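Workshop notebook, Wednesday, April 22, 2020

Phone screen practice, second round. Writing this up while it's fresh, and so Gheorghița can pick it up for her half of the list.

Quick recap for anyone reading over my shoulder: we have 200 applications for the bench technician opening at Fodholm, everything has moved to phone and video, and the old interview sheet was written for people sitting across a desk from you. So we're rebuilding it, and I'm having way more fun with this than I expected!

Today's dry runs went to 20 minutes each. Last round we let them go as long as they wanted, and both of us ran out of steam before the candidate questions at the end. Twenty feels tight but good. You get an opener, two work stories, one "walk me through it" question, and then it's their turn. I wrote the switch-over times in the margin in red and stuck to them (mostly).

Things that worked:

Sending the topics the day before. Not the exact questions, just the topics. Gheorghița played the candidate and she had a real story ready for each one, with a beginning and an end, and we got to the interesting part so much faster. Keep this.

Asking "what did you try first?" in place of "how did you solve it?" Wow, what a difference. People will tell you about the wrong turn, and the wrong turn is where you hear how they think. She told me about a Wilard timer board that kept resetting and I completely forgot to look at the clock.

Leaving a gap after the answer. I count to four in my head. Hard to do on the phone, feels like forever, but she added something useful nearly every time.

Things to fix:

My opener is still too long. I talk about the shop, the team, the Malhotra contract, the move to Erkavside, and by then the poor candidate has been listening to me for ages. Cut it to three sentences and read them off the page.

The salary question sits in the wrong place. Move it up, right after the opener, so it isn't hanging over the whole call.

Score sheet: we both gave "communication" the same number for totally different reasons. Split it into explaining and listening. Try that next round and compare.
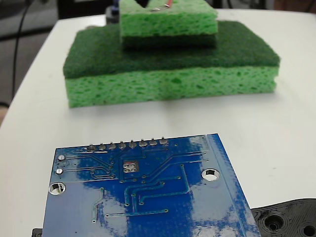 Sponges on the white table, both shots.

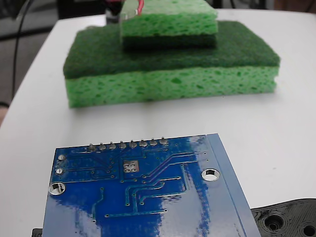
Next: Gheorghița Oprea runs the call and I play the candidate. I'm going to be a nervous one, short answers, lots of "um," because that's the person I worry we're missing. A good bench tech can be terrible on the phone! We need a couple of gentle follow-ups ready for that. First ideas: "what was on your bench that day?" and "who did you ask?"

Also need a voicemail script. 2 versions, one for a first call and one for a callback. Keep them short enough to say in one breath.

Start date is still June as far as I know. If we do the first batch of calls next week we can have the second interviews lined up well ahead of that. Still to check: does the video link work on a phone without installing anything, and who sends the thank-you note, me or her?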